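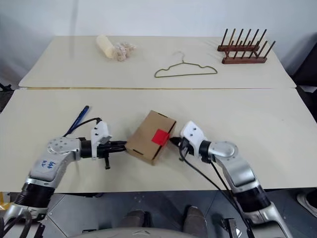

Kosico 접이식 작업 테이블, 여덟 달 사용 후기

저는 집에서 책을 고치는 일을 합니다. 직업은 아니고 취미와 부업의 중간쯤입니다. 오래된 책의 등이 떨어진 것을 다시 붙이고, 표지를 새로 싸고, 가끔은 공책을 처음부터 만들어서 팝니다. 한국어는 제 모국어가 아니라서 표현이 조금 어색한 곳이 있을 수 있습니다. 미리 양해를 부탁드립니다.

이 글은 Kosico에서 나온 접이식 작업 테이블에 대한 후기입니다. 제가 사기 전에 찾아보았을 때는 배송받은 날에 쓴 짧은 후기가 대부분이었습니다. "튼튼해요", "예뻐요" 같은 말은 많았지만 오래 쓴 사람의 글은 찾기가 어려웠습니다. 그래서 저는 일부러 늦게 씁니다.

사게 된 이유

전에는 식탁에서 작업했습니다. 제본을 해 본 분은 아시겠지만 풀을 바르고 나면 책을 눌러 놓고 오래 기다려야 합니다. 그동안 식탁을 쓸 수 없으니 밥을 바닥에 앉아서 먹는 날이 많았습니다. 처음에는 괜찮았는데 겨울이 되니까 바닥이 차서 힘들었습니다. 작은 방을 정리해서 작업방으로 만들기로 하고 테이블을 찾기 시작했습니다.

제가 정한 조건은 이렇습니다. 폭이 1200밀리미터 이상일 것. 서서 작업할 수도 있고 앉아서 작업할 수도 있을 것. 상판에 무늬가 없을 것. 마지막 조건은 좀 이상하게 들릴 수도 있습니다. 그런데 나뭇결 무늬가 있는 상판 위에서 얇은 종이를 재단하면 연필로 그은 선이 잘 안 보이고 눈이 빨리 피곤해집니다.

후보는 세 개였습니다. Kosico 제품, Starus의 전동 높이 조절 책상, 그리고 Asadi의 고정식 작업대입니다. Starus 책상은 친구 집에서 직접 만져 보았습니다. 버튼을 누르면 조용히 올라가는 것이 아주 좋았지만 가장 높이 올린 상태에서 팔로 누르면 앞뒤로 조금 흔들렸습니다. 컴퓨터를 쓰는 사람에게는 문제가 안 될 정도입니다. 저는 상판에 체중을 실어서 칼질을 하기 때문에 포기했습니다. Asadi 작업대는 흔들림이 전혀 없다고 들었는데, 무게가 많이 나가고 접을 수 없습니다. 제가 사는 집은 전세라서 몇 년 안에 다시 이사할 것입니다. 이사를 생각하면 접히는 쪽이 마음이 편했습니다.

배송과 조립

주문하고 나흘 뒤에 왔습니다. 상자가 길어서 엘리베이터에 비스듬히 세워서 넣어야 했습니다. 기사님은 현관 앞까지만 가져다주십니다. 이것은 상품 페이지에 작은 글씨로 쓰여 있으니 혼자 사는 분은 확인하시기 바랍니다.

설명서에는 조립 시간이 20분이라고 되어 있습니다. 저는 한 시간 반이 걸렸습니다. 제가 느린 것도 있지만 설명서의 책임도 있다고 생각합니다. 다리를 고정하는 나사가 두 종류인데 길이 차이가 아주 작습니다. 그림에는 차이가 거의 안 보입니다. 저는 긴 것과 짧은 것을 바꿔서 끼웠다가 전부 풀고 다시 했습니다. 봉지에 A, B라고만 써 주어도 이런 일은 없을 것입니다. 고객센터에 이 의견을 보냈고, 참고하겠다는 답을 받았습니다. 지금 파는 제품은 바뀌었는지 모르겠습니다.

동봉된 육각 렌치는 손이 아픕니다. 집에 드라이버 세트가 있으면 그것을 쓰십시오.

크기

상품 페이지에는 폭이 1200밀리미터라고 나와 있는데 제가 줄자로 재니 1210이었습니다. 10밀리미터는 작은 차이입니다. 그러나 벽과 책장 사이에 딱 맞게 넣으려는 분에게는 큰 차이입니다. 저는 다행히 여유가 있었습니다. 높이는 세 단계로 바꿀 수 있고 가장 낮은 단계가 747밀리미터입니다. 제 키에는 앉아서 바느질을 할 때 이 높이가 맞습니다. 키가 작은 분은 발 받침대가 필요할 것 같습니다.

높이를 바꾸려면 다리 네 개의 핀을 하나씩 뽑아야 합니다. 상판에 물건이 있으면 할 수 없습니다. 그래서 처음 한 달은 열심히 바꿨지만, 그 다음부터는 중간 단계에 놓고 그대로 씁니다. 앉을 때는 높은 의자를 씁니다. 높이 조절을 매일 하실 분에게 이 제품은 맞지 않습니다.

상판

상판은 가장 만족하는 부분입니다. 무광이라서 스탠드를 켜도 빛이 반사되지 않습니다. 제본용 풀은 굳기 전에 젖은 천으로 닦으면 깨끗하게 지워집니다. 굳은 뒤에도 플라스틱 주걱으로 밀면 대부분 떨어집니다. 한 번은 가죽용 염색약을 흘렸는데 이것은 자국이 남았습니다. 알코올로 닦아서 많이 연해졌지만 제 눈에는 아직 보입니다.

칼자국에는 약합니다. 재단 매트를 꼭 까시기 바랍니다. 저는 매트 밖으로 칼이 나간 적이 두 번 있고 두 번 다 흔적이 남았습니다. 손톱으로 만지면 느껴지는 정도입니다.

열에 대해서는 길게 쓸 수가 없습니다. 저는 작은 다리미를 쓸 때 항상 두꺼운 펠트를 깔고 쓰기 때문에 시험해 보지 못했습니다.

흔들림

이 부분을 궁금해하시는 분이 많을 것입니다. 가장 낮은 단계에서는 거의 흔들리지 않습니다. 중간 단계에서는 힘을 주어 톱질을 하면 좌우로 조금 움직입니다. 책등에 홈을 낼 때 작은 톱을 쓰는데, 이때 저는 테이블의 한쪽을 벽에 붙이고 합니다. 그러면 문제가 없습니다. 가장 높은 단계는 추천하지 않습니다. 위에 물컵을 놓고 글씨를 쓰면 물이 떨리는 것이 보입니다.

바닥이 고르지 않은 집에서는 다리 끝의 조절 나사가 중요합니다. 이 나사는 시간이 지나면 조금씩 풀립니다. 저는 두 달에 한 번 정도 다시 조입니다. 나사 끝의 고무가 장판에 검은 자국을 남길 수 있으니 밑에 얇은 천을 붙이는 것이 좋습니다. 저는 이것을 늦게 알아서 자국이 하나 생겼습니다.

무거운 것을 올려도 되는가

설명서에 적힌 최대 하중은 101킬로그램입니다. 왜 100이 아닌지 저도 모릅니다. 제가 가진 주철 프레스는 약 30킬로그램이고, 이것을 한쪽에 항상 올려 둡니다. 여덟 달 동안 상판이 휘지는 않았습니다. 긴 자를 세워서 틈을 확인해 보았는데 빛이 새는 곳이 없었습니다. 다만 프레스는 가운데가 아니라 다리 가까이에 두고 씁니다. 가운데에 두면 어떻게 되는지는 모릅니다.

접는 기능

접이식이라는 이유로 샀는데, 접은 것은 세 번뿐입니다. 한 번은 벽지를 새로 할 때였고, 두 번은 손님이 자고 갈 때였습니다. 접는 방법은 간단합니다. 테이블을 옆으로 눕히고 양쪽 잠금 장치를 당기면 다리가 안으로 들어갑니다. 잠금 장치가 처음에는 아주 뻑뻑해서 손가락을 다칠 뻔했습니다. 장갑을 끼고 하십시오. 세 번째에는 훨씬 부드러워졌습니다.

접으면 두께가 얇아서 옷장 뒤에 들어갑니다. 그러나 혼자 들기에는 무겁습니다. 저는 담요 위에 올려서 끌었습니다. 문턱이 있는 집에서는 두 사람이 필요합니다.

같이 산 부속품

Floltuslow라는 회사의 집게형 서랍을 따로 샀습니다. 테이블 아래에 끼우는 얇은 서랍인데, 송곳과 바늘과 뼈칼을 넣어 둡니다. 집게가 벌어지는 폭이 상판 두께에 딱 맞아서 끼울 때 힘이 많이 들었습니다. 서랍 자체는 좋습니다. 끝까지 당기면 빠지니까 바늘을 넣는 분은 조심하셔야 합니다. 저는 이미 한 번 다 쏟았고, 바닥에서 바늘을 줍는 데 저녁 시간을 다 썼습니다.

Kosico에서 파는 전용 선반도 있지만 가격이 비싸서 안 샀습니다. 뒤쪽에 구멍을 두 개 뚫어야 한다는 점도 마음에 걸렸습니다.

냄새

처음 일주일은 새 가구 냄새가 났습니다. 3월이라 창문을 열어 놓기에는 좀 추웠지만 낮에는 계속 열어 두었습니다. 두 번째 주부터는 얼굴을 가까이 대야 냄새가 났고, 한 달 뒤에는 없어졌습니다. 예민한 분은 작은 방에서 바로 쓰지 마시고 며칠 기다리시는 것이 좋겠습니다.

좋은 점

무늬 없는 무광 상판. 풀이 잘 닦이는 것. 낮은 단계에서의 안정감. 다리가 안쪽으로 조금 들어가 있어서 발가락을 부딪치지 않는 것.

아쉬운 점

나사 구별이 어려운 설명서. 높은 단계에서의 흔들림. 표시된 폭과 실제 폭이 다른 것. 풀리는 조절 나사. 칼자국.

점수를 준다면 5점 중에 4점입니다. 앉아서 하는 손작업, 예를 들면 제본, 바느질, 종이 공예를 하시는 분에게는 권할 수 있습니다. 나무를 깎거나 망치를 많이 쓰는 분은 더 무거운 작업대를 보시는 것이 맞다고 생각합니다.

추가: 이 글을 쓴 뒤에 조절 나사 하나의 고무가 빠져서 고객센터에 연락했습니다. 네 개 한 묶음으로 무료로 보내 주었고, 도착까지 이틀 걸렸습니다. 점수는 그대로 두겠습니다.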